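**Wrist camera blurry on our club arm, meet in October**

Our school robotics club at Clullstead has an arm that sorts parts by color. The wrist camera gives us mush – gray, dark lump, a bit of orange.
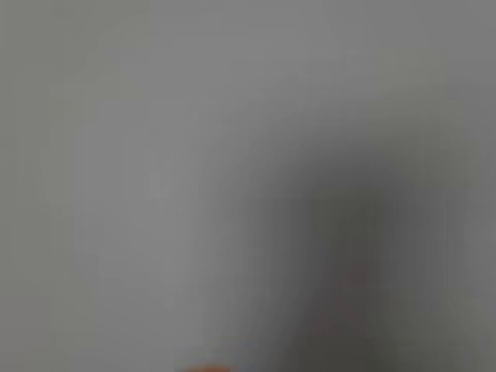 We've taken 598 of these so far. Is it the lens or the code?

**Answer 1** (17 votes)

Lens. Turn the focus ring while the feed is live, then lock it. Code can't unblur 2000 frames either.

**Answer 2** (2 votes)

buy a Komano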